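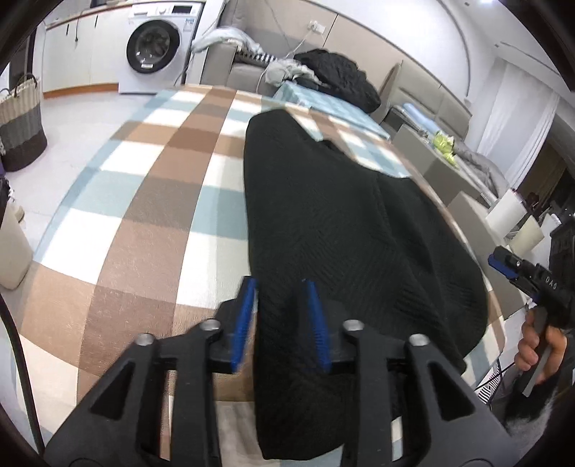 Dark knit garment on checked cloth.

Open evening at the Gounder Imaging Center, Flolemitz
November 26, 2018

I went to the open evening at Gounder mostly because my own doctor had brought up a heart scan in April and I had put off deciding. The center is on the second floor of the old telephone building, over the pharmacy. Parking is behind, off the alley, and the sign for it is easy to miss after dark.

There were 17 of us on the sign-in sheet. We were split into two groups. Mine went to the ultrasound rooms first and the CT room second, with a talk in between. The other group did it the other way around and came back to the talk late, so the start was a bit ragged.

Ultrasound

Two rooms, both small. The sonographer, Irén Vass, does carotid and heart studies here three days a week and is at the hospital the rest of the time. She put the probe on a colleague's neck and showed us the artery on the screen, first across and then lengthwise. She froze the picture and measured the thickness of the inner wall with two small crosses. A carotid study takes her half an hour, and most of that is getting the same view from several angles so that next year's study can be compared with it.

One man asked whether a clean carotid means a clean heart. Her answer was no. The two often go together, but plaque in one place doesn't rule it in or out in the other, and she would not want anyone to skip a talk with their doctor on the strength of a neck scan. She also said the gel is warmed now. I had one of these years ago and remember the gel very well, so I was glad to hear it.

The talk

Kheri Lyimo, the lead CT technologist, gave the talk in the waiting room with a laptop and a pull-down screen. He covered the difference between the plain calcium scan and the scan with contrast. I had these mixed up before I went, and judging by the questions I wasn't alone.

The calcium scan uses no injection. You lie down, three stickers go on your chest, you hold your breath, and the machine takes a set of slices timed to your heartbeat. Software adds up the calcium in the arteries and gives one number. Zero means no calcium was found. Lyimo put up three sample reports with the names removed, scores of 0, 292 and 2626. The last one drew a noise from the room. He said a score that high doesn't tell you whether an artery is narrowed enough to cause trouble, and that the person would be sent on for other tests and treatment. He wouldn't be drawn on what treatment. He said that was for the cardiologist.

The contrast scan needs an IV in the arm and a slower heart rate, so many people are given a pill beforehand. It shows the inside of the arteries as well as the walls, including soft plaque that has no calcium in it yet. There is more radiation than with the plain scan. Their kidneys have to be working well enough to clear the dye, and there is a blood test for that if you haven't had one lately.

On what to avoid the day before, the list was short:

No coffee, tea or cola for 12 hours.
No smoking for four hours.
Take your usual medicines unless the office tells you otherwise.
Bring a list of them, with doses.
Wear a top that comes off easily – no metal on it if you can help it.
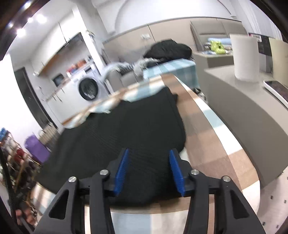 They do have gowns, and a locker with a key for each changing room, so the clothing point is more about saving time than anything else. Underwire and metal snaps have to come off either way. Rings can stay on for a chest scan. A woman in our group asked about a medication patch on the upper arm and was told to mention it when booking.

The CT room

The scanner is a Flaris, put in last year to replace an older one. The opening is wider than I expected and the ring is not deep, so your head is out the other side for a heart scan. Lyimo ran the table in and out empty. It's quieter than an MRI by a long way, more of a whir than a bang. The control room is behind a window, and there is an intercom that works in both directions.

On dose, he showed us how the machine is set to give most of its X-rays during one part of the heartbeat and much less the rest of the time. A slow, regular heart rate makes for a lower dose. People with an irregular rhythm may need a longer exposure or may be advised to have a different test. He said they log every dose and go over the high ones once a month. The log runs on a program called Urkel, which he plainly doesn't care for – it logged him out twice while we stood there.

Since the Flaris went in they have done 1775 heart scans on it, both kinds together. I asked how long a report takes. Two working days for the plain scan, up to four with contrast. You get a copy, and so does your doctor.

Cost

The front desk had a printed price sheet. The calcium scan is self-pay for most people, and they'll take it in two payments. For the contrast scan they call your insurer first, and that can take a week. I'd ask for the sheet when you phone, as it wasn't on the website when I looked.

Coffee and cookies afterward in the waiting room, decaf only. The next open evening is in April and you sign up at the desk or by phone. I booked the plain scan on my way out, for a morning slot.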